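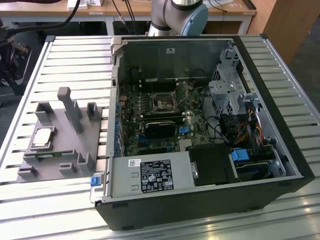
Maja Laskowska wrote that she had replaced the power supply in her old tower twice and the fault came back both times, so she wanted to know what she had missed before buying a third.

The full post, as she left it on 17/05/2026:

The PC shuts off without warning, as if the plug had been pulled. No blue screen, nothing in the event log except the usual entry saying the last shutdown was unexpected. It can run all day with a browser open. It goes off within minutes of starting a video export, and once while it was sitting at the login screen. Temperatures look fine up to the moment it dies. The first replacement supply was second-hand, the second was a new Graltberg unit. The tower is plugged into a Heydari extension block behind the desk, together with the monitor and a laser printer. Memory test passed overnight. What should I check next, and in what order?

3,000 views

Sirkeck
Accepted by the poster

Two different supplies with the same symptom makes the supply an unlikely culprit. Work from the wall inwards.

Start with the extension block. Take it out of the circuit and plug the tower directly into a wall socket, with a different mains lead. A laser printer draws a heavy current when its heater switches on, and a worn contact in a block can let the voltage drop for long enough to trip the supply. The printer should have its own socket in any case. The shutdown at the login screen makes me suspect this more than the ones during export. Did the printer wake up at the time?

If it still goes off, switch off at the wall, remove the lead and hold the power button in for a few seconds. Then:

Reseat the 24-pin connector and the processor power connector at the board end. If the supply is modular, reseat both at the supply end too. Look for browned plastic or a pin that has pushed back.

Did you keep the modular cables from the old supply when you fitted the Graltberg? If so, stop and fit the ones that came with it. The sockets on the supply side are not standardised between makers, even where the plugs fit, and the wrong cable can destroy drives.

Disconnect the front panel power switch and start the machine by briefly bridging the two pins on the header. A sticking switch will turn a PC off if it is held closed for four seconds. This is a two-minute test and often left until last.

Check for a stray standoff under the board. It will only show with the board out, so leave that until the rest has been ruled out.

Change one thing at a time and run the same export after each change. If you do three at once you will not know which one mattered.

Grurlow

Had this with mine. It was the motherboard. Just get a new one, they are not worth mending at that age.

477user

I would not buy a board yet. Processor load was the trigger in my case as well, and the fault was in the voltage regulation next to the socket — but I only found that after limiting the processor power in the BIOS. Set a low limit and repeat the export. If it finishes, the board or the supply is failing under load. If it still cuts out, look at the switch and the mains side as described above.

Also, temperature software usually reports the processor and graphics card. Plenty of boards have no sensor on the regulators, so "temperatures look fine" may not cover the part that is overheating.

Comment from Maja Laskowska

Printer moved to its own socket and the tower is now straight into the wall. Three exports completed so far. The cables are the ones from the Graltberg box. I will try the switch test if it happens again.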